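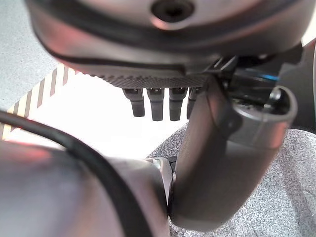 Figure 4. Gripper seen from the wrist camera, with the fingers pointing down.

4. Wiping and tidying a table

This section tells you how to set up the Jerkico two-arm unit for light wiping work in a living room or a break room. Please read section 3 (Power and emergency stop) before you start.

4.1 What you can expect

Many customers ask us if the machine can already do the housework. For most chores the answer is still no. It can hold a cloth and wipe a flat object, and it can do this many times without complaint. It is slow, and it does not judge well if a surface is clean. A person must look at the result.

In the Lerescombe trial we recorded 668 wiping tasks. The most common fault was a cloth that slipped out of one hand at a corner. Flat areas gave us little trouble. Corners, raised rims and glass gave us a lot.

4.2 Before the first task

1. Take away cups, keys, and all small things from the table.
2. Check that the arm cables hang free. A cable must not lie between the cloth and the table.
3. Open the camera view on the tablet. If strong light makes the area under the palm white, close the curtain or turn the lamp away.
4. Choose "Cloth, soft" in the tool menu.
5. Put the cloth in reach of both hands and press Teach.

NOTE: Glass tables are difficult for the cameras. The machine may see the floor through the glass and take it for the work surface. Always set the table height by hand (menu Surface, then Height).

4.3 Wiping a tray or a raised edge

1. Place the tray near the edge of the table, on the side of the machine.
2. Select "Two hands". One hand alone will push the tray away.
3. Guide the hands to the corner nearest to the machine and close them on the cloth.

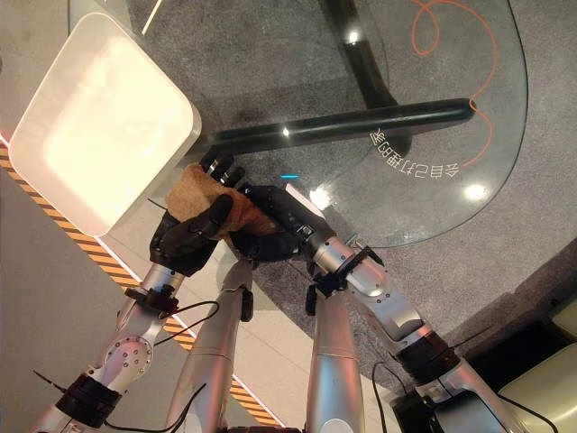
4. Set the grip force to 2. With a higher value the cloth becomes a hard ball and wipes only a small spot.
5. Press Run and keep one hand near the stop button during the first pass.
6. When the pass is finished, look at the corner yourself. If you still find crumbs or marks, repeat from step 3 with the cloth turned over.

CAUTION: Do not let the machine lift a tray that has liquid in it. Lifting is not part of the wiping program.

CAUTION: Keep children and pets outside the marked floor area while the arms are moving.

4.4 Care of the hands

Clean the finger joints with a dry brush after every 1,000 wiping passes. Fibers from a fuzzy cloth collect there and make the fingers slow to close. After 3,000 passes, ask your Kwofie service partner to check the wrist cables.

4.5 Tasks not supported in this version

Washing dishes, folding clothes, and wiping above shoulder height are not supported. Our test group at Pirkholm, led by Tadeusz Kurek, works on folding now, and we plan to send a first test version to selected customers in June. Please do not try to teach these tasks with the wiping program.

For error messages during wiping, go to section 9.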